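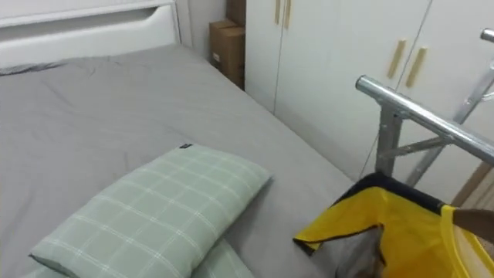
Siltska Supporters' Club, Away Travel Section

25/06/2026

I promised myself I wouldn't write a word about transfers until at least one of them had been signed, and here I am, three cups of coffee in, writing about our left back. Skenex want him. They wanted him in February too, and back then our board said no so quickly that I don't think the phone had stopped ringing. This time it has gone very quiet, and quiet is what worries me.

He has played 51 games for us over two seasons, which doesn't sound like a lot until you remember that we had 17 different players in that back line before he settled in (I still have the old team sheets in a kitchen drawer, and they make for sad reading). He isn't flashy. He gets up and down the field, he talks to the young center backs the whole game, and he takes a decent corner when the wind lets him. 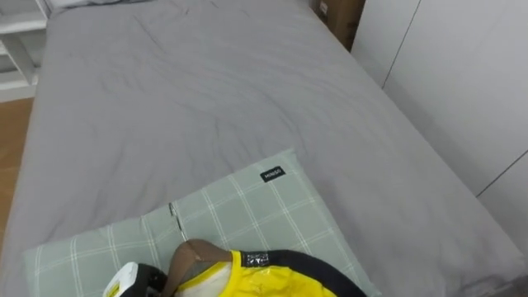 My feeling is that he'll go, and that we'll spend the money on a forward, because we always do. The name I keep hearing is the kid at Degefa who scored 20 last season. I saw him once, at Getadmont, on a bus trip that took most of a day each way, and he was lovely to watch for 60 minutes and then completely worn out. I'd still take him! But who is going to cross the ball to him?

Anyway, the first friendly is coming up fast and there are seats left on the coach. Same pickup spot as last year, by the bakery, and please bring the right change if you can. I'll have the usual thermos and far too many sandwiches, so come and say hello, and you can tell me how wrong I am about the forward on the way there.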